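Nondasstead Community Kitchen: progress report to the Ackermann Fund
16 Jan 2019
Prepared by Wendy Wragg, project lead

Where we have got to

We are delighted with how the second half of the year has gone. When we last wrote to you in August we had a lease, a leaking back wall and a long list of people who wanted to cook. We now have a dry building, a full timetable up to Easter and a Hungarian supper club that sells out faster than we can print the posters.

The cookery courses are the heart of it. Gizella Gál has run two full blocks of the beginners' course and is halfway through the third. Each block lasts seven weeks, and people go home each time with a meal for the family and the recipe to make it again. We served 928 meals across courses, suppers and the lunch table between August and the end of December, and we had hoped for far fewer than that in our first winter!

Lunch table

The lunch table opened later than planned, as the extractor fan failed its first inspection. Malcolm Kettle found a replacement motor and we were open the week after. It now runs every week with soup, bread and a pudding, and people pay what they can. Several of the regulars have gone on to join a course – two of them are now helping Gizella with the baking sessions, and their soda bread is better than mine.

The worktops

Choosing the surfaces took up more meetings than anything else. We looked at steel, oak and stone, and the group kept coming back to something pale and cool for rolling pastry. Barry Sowerby spent a good deal of time on the plans for the teaching area and we went through them together in November. The fitting is booked with Brarkora for the spring half term, when there are no classes.

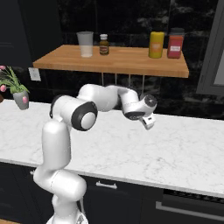
White marble countertop, computer visual.

The steel benches we inherited will move to the back kitchen for washing up and storage, so nothing is going to waste. Barry is still waiting for a final price on the splashbacks and we will send it on as soon as it arrives.

Money

Your grant paid for the wall repair, the fan and the course ingredients. We have £3000 left, all of it set aside for the worktops. Supper club takings now cover Gizella's travel and the gas bill, which we did not expect to manage before the summer. Full accounts are attached separately.

What has been harder

Evening courses have been slow to fill. The last bus to Zatska leaves before the class ends, and we lost a few people that way in the autumn. Yvonne Pilkington has moved the start forward by half an hour for the new block and we have 19 names down for it already, so that seems to be helping. We would also like to reach more men living alone. The surgery has agreed to put our leaflet out in the waiting room and Yvonne is visiting the allotment society next month.

Next steps

Block four of the beginners' course starts after half term. Malcolm is putting together a short course on cooking from the allotment, with a seed swap at the end of it, and Gizella would love to try a dumpling day for parents and children. We would be very glad to see you at any of these – the supper club on the last weekend of the month has goulash on the menu, and we will happily save you a table.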